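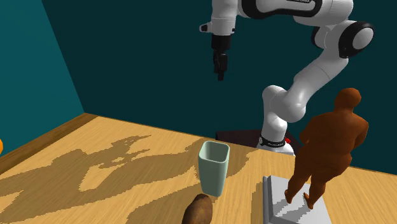

The Arm in the Spare Room

Print this article | E-mail this article

3 May 2021
By Leen Boutros

Fares Sfeir can't afford the robot he is building a kitchen helper for, so he built the room first. It has teal walls, a wooden table and a white arm with a black gripper, and it exists entirely on a secondhand computer in Ustlow. The whole outlay so far is about 400 dollars, most of it spent on a graphics card that sounds like a hair dryer.

He calls the project Gita. The first job he has set it is to pick up a cup. The cup is pale green and squarish, and its neighbor on the table is a brown lump I took for a potato. There is also a statue of a person on a gray pedestal, with no face at all that I could find.

"He's the obstacle," says Sfeir. "You have to go around him."

Gita does not always go around him. Sfeir keeps a log of attempts, and on the evening I visited it stood at 403. He read me a few of the entries – "hit man," "hit man again," "cup in wall" – in the voice of someone reading out a parking ticket. 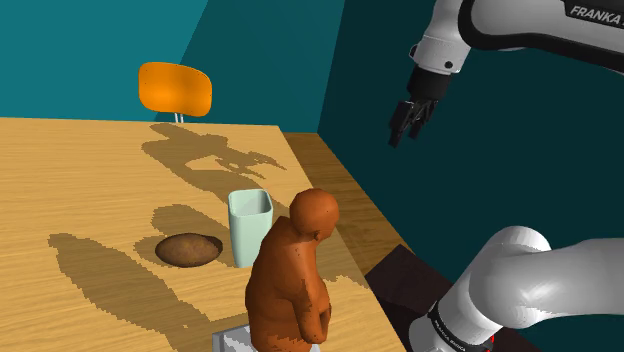 A second pair of eyes

Moving the viewpoint was his idea for May. From the new side you get the back of an orange chair beyond the table, the gripper hanging open over the right of it, and shadows with edges like torn cardboard. Sfeir knows about the shadows. Smoother ones would cost him five more minutes a run, and he would like to go to bed.

His friends at the Dindimia workshop have offered him bench space if he ever gets hold of real hardware. He is thinking it over. The bench has a drill press on it.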